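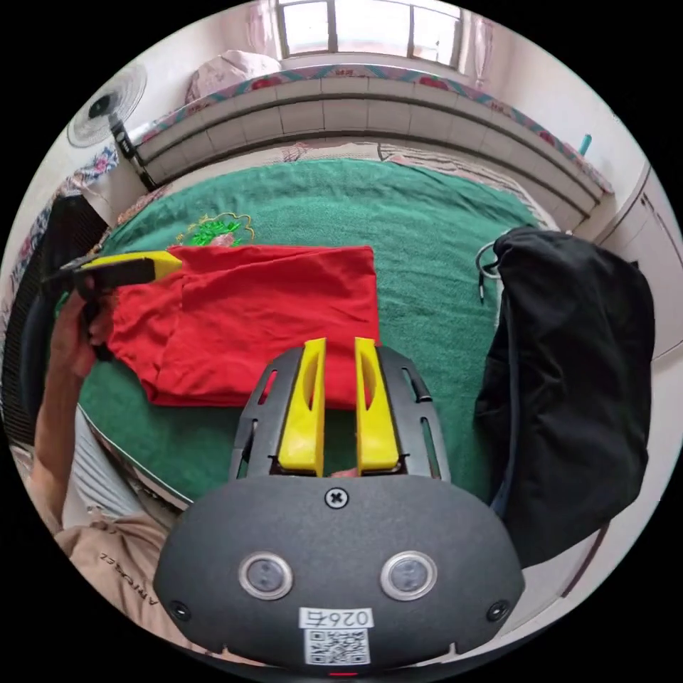

Working in Other People's Rooms: Good Practice for Hand-Held Gripper Sessions
Handout for week four. Please read it before the practical.

Last week we talked about the hardware, and a few of you stayed behind to ask what the rules are once you are out of the lab and standing in somebody's bedroom with a gripper in each hand. It's a fair question, and the answer is longer than I could give with my coat on, so I have written it down. Most of this comes from the house rules we used on the Wendholm folding project, where Simão Prata and I spent a good part of a winter handling towels and T-shirts. Some of it is plain manners.

1. Before you pick anything up

Ask which surface you may use, and ask again if you want to change it. A bed is a perfectly good place for cloth work, being wide and soft and at a height where you can stand, but it is also where a person sleeps. Wash your hands, take off your shoes if the household does, and wipe the finger faces.

Write the unit number from the sticker on each gripper into the session sheet, and note which hand it is in. At Wendholm we had 2621 recordings by the end, and 81 of them had left and right swapped on the sheet. Sorting those out took Natália Zelenák most of a week, and she was very patient with us, more than we deserved!

2. Choosing and laying out the cloth

Pick a cloth that stands out from what is under it. Red on green is lovely for this. White on white is miserable, for you and for whoever labels the recording later. Embroidery, seams and trim on the lower layer are fine to leave showing, but do mention them in the notes, as they can be mistaken for part of the item being folded.

Bags, chargers and spare cables are best kept off the working surface if there is anywhere else for them. If there isn't (small rooms, we have all been there), settle on a place for them, keep loose cable ends away from your fingers, and leave them in that place for the whole session.

3. Pinching and pulling

Pinch the layer you mean to move and only that one. Beginners nearly always squeeze too hard and come away with the towel underneath as well. Bring the jaw in at an edge or a corner, close it slowly, and lift a little to check before you commit to the fold. If one hand is holding, let it hold - the other hand can take its time.

Please don't hook cloth with the tip of a finger or drag it by a slot in the frame. It snags, and a snag in a borrowed blanket is a very awkward conversation.

4. Privacy in the home

The consent form covers the room and the task. It doesn't cover letters, screens, family photographs or medicine, so look for these on shelves and headboards before you begin and ask the household to put them away. Don't move them yourself. Remember that your own clothes may be recorded too, lettering included, so wear something you are happy to have seen. If somebody walks in, stop, say hello, and mark the recording for review.

5. Stopping

Take a break after 17 folds, sooner if your wrists complain. Anyone in the home may end the session at any time and owes you no explanation. Put the bedding back the way you found it, and say thank you properly.

For the practical

Work in pairs, one folding and one keeping the sheet, then swap. Bring two cloths of different colors and a completed copy of the Ulero checklist, signed by both of you. Sheets go in the tray by my door before Sunday.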